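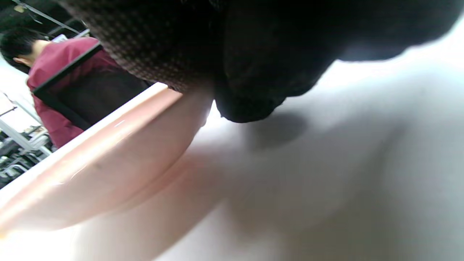

My project was about why dark clothes fade, and whether the stuff people do at home to stop it makes any difference. I picked it because I own way too many black shirts and most of them are now a sort of tired charcoal. Before starting I figured black was black, but put a dark brown and black check next to a plain black cloth on something pale and they don't look alike at all. The check has those tiny light specks in it that break up the color, and the plain part just goes solid. That got me wondering if a pattern hides fading better than a plain fabric does, and that became my second question.

The first question was simpler. Does washing in cold water, inside out, with a splash of vinegar really keep black cotton black? My grandmother swears by the vinegar. My roommate Walter says it's all in the water temperature and she's wasting good vinegar (he has never said this to her face).

What I did

I bought one length of plain black cotton and one length of dark checked cotton from Sfeir, the fabric store by the bus station, and cut each into squares. Every square got a number in laundry marker on a bit of white tape sewn to the corner. I learned the hard way that you have to sew the tape. My first batch had it ironed on, and after the second wash I had a filter full of tape and a pile of squares I couldn't tell apart. So I started over in February with new squares, and that's the batch in this report.

The groups were hot wash, cold wash, cold wash inside out, and cold wash with vinegar. For the inside out ones I sewed two squares into a little pouch, like a pillowcase for a mouse. Everything dried on a rack indoors, away from the window, so sunlight wouldn't mess things up. Each wash used the same powder and the same scoop.

To score the fading, I asked people in the dorm to look at a washed square beside an unwashed one and give it a number from zero (no change) to ten (looks ancient). I took 90 scores in all. Driss Mansour from my lab section shuffled the squares and kept the list so I didn't know which was which when I was handing them over — I'm really glad he offered, I would definitely have been rooting for the vinegar!

What I found

Hot water was the worst by a mile. Everybody noticed it, even the people who gave every other square a zero or a one. The plain black squares from the hot group came out grayish along the folds, and the fuzz on the surface made them look dusty even after I brushed them.

The three cold groups were much closer together. Inside out came out a little better than regular cold, mainly because there was less fuzz. Vinegar scored the same as plain cold water. I haven't told my grandmother.

On the pattern question, the checked squares got lower fading scores than the plain ones in every group. I don't think the check held its dye any better, though. When I looked at the threads with a hand lens the black ones had gone gray in both fabrics. My guess is that your eye already expects light and dark in a check, so a slightly lighter black doesn't jump out.

Problems

The biggest one is the lighting. Some people scored in the hallway and some in the kitchen, and the kitchen bulb is very yellow. I also only tested cotton. Walter wanted me to include his polyester track pants and I said no, but a synthetic would have been a good comparison.

If I did this again I'd borrow a light meter or photograph each square under the same lamp, and I'd run more washes. I'd also like to try line drying in full sun, which my instructor thinks might matter more than anything I tested.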